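Brick, plaster and a fire extinguisher

July 8, 2022

The manager of the training space on the first floor of the Grolgate building has looked after the room for six years. She asked to be left unnamed, and wanted to talk mostly about walls.

"People think brick takes care of itself," she said. "It doesn't. It sheds dust, and the dust ends up on everything."

The red and tan brick stops at a narrow pale ledge, with smooth white wall above it. She wipes the ledge with a damp cloth and leaves the small holes in the bricks alone. An earlier tenant filled some in another room, she said, and the patches showed. 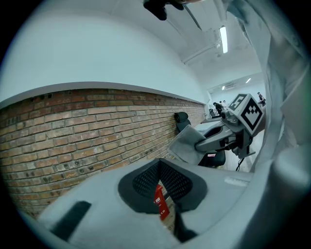 Safety on show

The fire extinguisher stands against the brick, with a red sign beside it giving the steps in Chinese and in small pictures.

"I didn't want it in a cupboard - I wanted it where people look," she said. She goes over the steps with each new group, up to 36 people at a time.

The word "Coaching" is printed faintly on the planks below the sign. She has no plans to make it bolder.
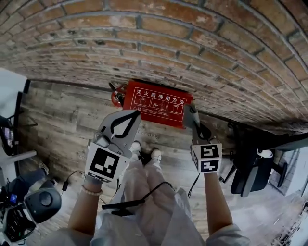

What comes next

She has set aside 2000 dollars for the ceiling paint and hopes to have it done in July. The brick will stay as it is.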